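The white table in Flikarar

When Frida Bisgaard opened her repair room Flikarar, she bought one thing new. It was the table top. The chairs, the lamps and the drawers came from other people's houses, but the top had to be white and smooth, and for this she paid 272 euros.

"On a dark table I lose the small screws," she says. "On white I see them, and I see also the dirt."

The room is open three evenings a week, and in June she received 37 visitors. They bring toasters, umbrellas and radios. Before any tool is taken out, the surface is wiped and the object is looked at for some minutes with the hands kept away.

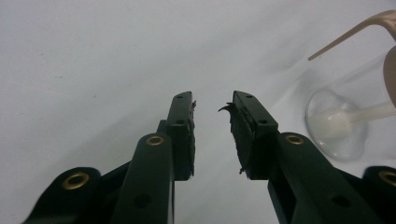

Foam is the material she talks about most. It sits inside headphones, under the feet of record players and along the lids of old cases, and with the years it goes to crumbs. Many people try to glue the old piece back. Frida prefers to scrape all of it away with a plastic card, clean the ground with a little alcohol and cut a new strip, slightly too long, which is trimmed after the glue has become dry.

She keeps her strips in a tea tin marked Bạch, sorted by thickness. The thinnest are for earphones.

Next to the door hangs a list of finished repairs. The last line, from 13 July 2019, says only: "Umbrella, again."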